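Ticket: Second arm for the sort station, purchase on hold
Queue: Equipment requests
Status: Open, waiting on requester
Priority: Normal
Related: spare gripper pads, table power

Original request

We want to add a second arm to the tabletop sort station before the end of July. The quote from Selter came in at 2,470 for the arm, base plate and controller. The Grilau gripper is quoted separately at 329. Please approve both on one order so they ship together. The current arm stalls on mixed items and we think a second one would fix the backlog.

Reply 1, equipment desk

Can't approve yet. "Stalls on mixed items" needs to be broken down. If the arm is stopping on grip faults, a second arm with the same gripper will stop in the same places and we will have paid twice. Please send the fault log for the last full run, the firmware version on the controller, and what is plugged into what.

Reply 2, requester

Log attached. 87 stops in the run. 46 of them are grip faults (code G4, object lost or not closed). The rest are a mix of reach limit and manual pause. Controller firmware is the one it shipped with, we have not updated it. Arm, controller and the vision box all run from one strip.

Reply 3, equipment desk

Thanks. More than half are G4, so start there. Steps before we talk about money:

1. Update the controller firmware and redo the zero position.
2. Swap the finger pads for the soft set that came in the Cukura kit.
3. Put the controller on its own wall outlet. Leave the vision box where it is.
4. Run again with the same items. Don't swap in easier ones.

Also tell us what the item set is and where the next task is supposed to happen. The request only says "mixed items" and "later, hooks."

Reply 4, requester

Steps 1 and 3 done. Step 2 not done, the soft pads were not in the kit when we opened it. Asked Cukura for a replacement set. The table task and the hook task:
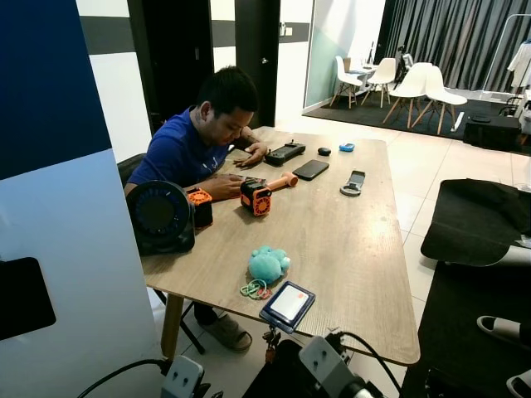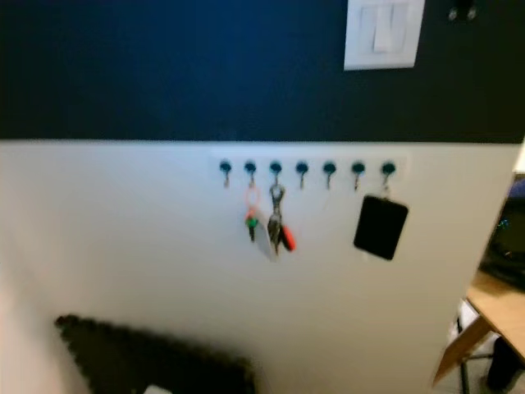 The purchase question comes down to whether one gripper can cover both jobs. The Grilau fingers are wide and flat, and the data sheet gives a minimum object thickness that rules out a lot of small stuff. On the table we can live with that for the fans and the phone, but the hair ties and the lanyard clip are exactly the kind of thing that throws a G4. On the rack we would be asking it to take a key off a hook with other hooks right next to it, and the key with the green head is the easy one. The bunch on the carabiner-style clip is harder because the fingers have to find one piece to hold and lift all of it. We would like to budget for a narrow finger set for that, and we don't have a price.

Reply 5, equipment desk

Rivadeneyra makes a narrow finger set that bolts to the Grilau body. I have asked them for a price and a lead time. Please check the bolt pattern on your unit before anyone orders, there are two versions and the older one needs an adapter plate. The version is stamped on the wrist side, you have to take the cable cover off to read it.

On reach: the rack is on a wall and the arm's working area was set up for a table. Measure from the base to the farthest hook you want to use and compare it to the reach figure in the Selter manual with the gripper attached. The number on their web page is without the gripper.

Reply 6, requester

Older version, so we need the adapter. Haven't measured yet.

Reran the table set with the new firmware and the separate outlet. Still getting G4 on the thin items. No controller restarts this time. We had two in the earlier run that I did not mention because they did not show up as stops.

Reply 7, equipment desk

The restarts should have been in the ticket. Keep the controller on its own outlet from now on.

Where this stands:

- Selter arm, 2,470: on hold. Not rejected. The quote needs to be extended if it runs out before we decide.
- Second Grilau gripper, 329: on hold with the arm.
- Rivadeneyra narrow fingers plus adapter: will approve once the price is in, charged to spares and not to this request.
- Cukura soft pads: no charge, missing from kit.

Need from you: the reach measurement, and one more run with the soft pads when they arrive. Send the raw log again, including restarts.

Ticket set to waiting on requester.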